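Reading time: 4 min
Search this forum… Go

Printed tablecloths – washing and creases

pleltlow_jan
I bought a printed cloth from Zasisa in February, a Van Gogh night river, polyester as far as I can tell. The label only says 30 degrees. I want the creases out before it goes on the dining table. Has anyone ironed one of these?
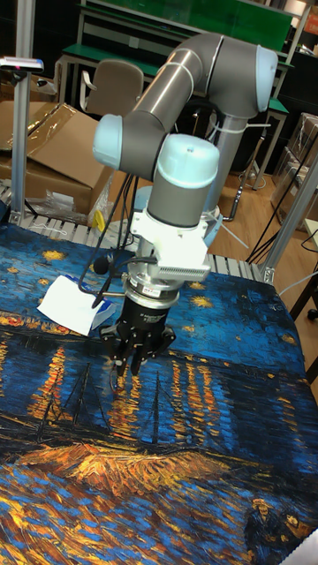
Severino Benítez: Iron it on the back, lowest setting, with a tea towel in between. I've done mine that way for years and the blues haven't shifted.

mulder44
I wouldn't iron it at all. I ruined a sunflower one like that, the yellow went shiny. Hang it in the bathroom while you have a shower.

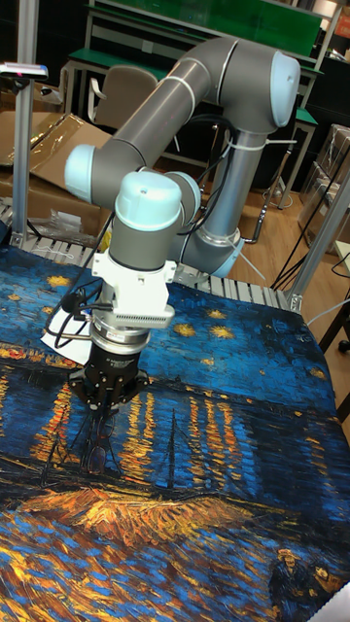
Van Gogh night cloth, still creased

Severino Benítez
Shiny means the iron was too hot. A shower does nothing for fold lines – they need weight or heat.

wetard
Depends on the fabric. Cotton ones take more heat but they fade. What I do:

1. Wash cold, inside out, on its own. No softener.

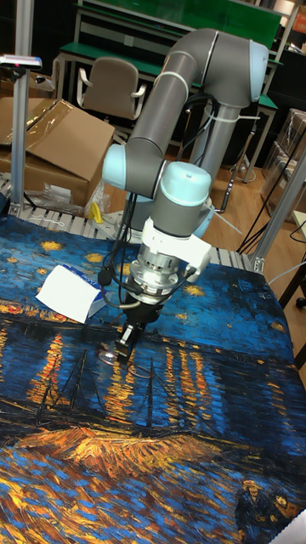

2. Spin at 500 at most, then straight out of the drum.
3. Dry it flat or over two lines, never pegged by the corners.

mulder44
Two lines gave me two creases. Flat, or don't bother.

pleltlow_jan
Thanks all. I'll try the wash first and leave the iron for later. I don't mind the small wrinkles, it's the big fold lines

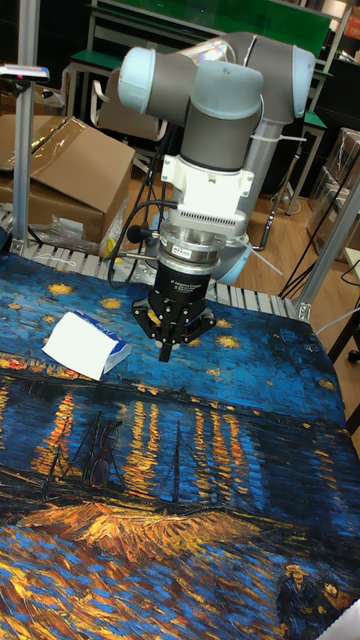
that bother me, as that end faces the door. If they're still there after drying I'll do the tea towel method on a corner and report back.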